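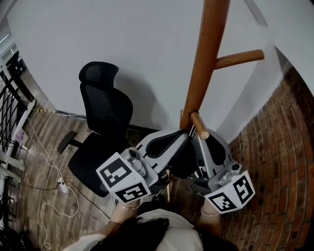
Step 1: Preparing the coat rack

Before cleaning, all coats, bags and umbrellas must be removed from the rack. Residents of Himenel are asked to place them on a bed or chair and to keep the floor clear for 60 cm on every side.

Step 2: Dusting

Wipe the varnished wood with a soft dry cloth, starting at the top and working down. Turn the cloth often. Dust gathers where the pieces join and may be lifted out with a small dry paintbrush.

Step 3: Washing

Add one teaspoon of mild soap to 500 ml of lukewarm water. Wring the cloth out well, wipe a short length at a time and dry it at once with a second cloth. Scouring pads and spirit-based cleaners must not be used on varnish.

Step 4: Checking the joints

Hold the wood firmly on both sides of each joint and test gently for movement. Loose joints should be reported to the Rolside furniture store on extension 152. Please do not apply glue.

Step 5: Returning the coats

Allow the rack to stand overnight. Hang the heaviest coats first, on opposite sides, so that the weight is even.

Household Guidance Sheet 9, issued Jul 29, 2020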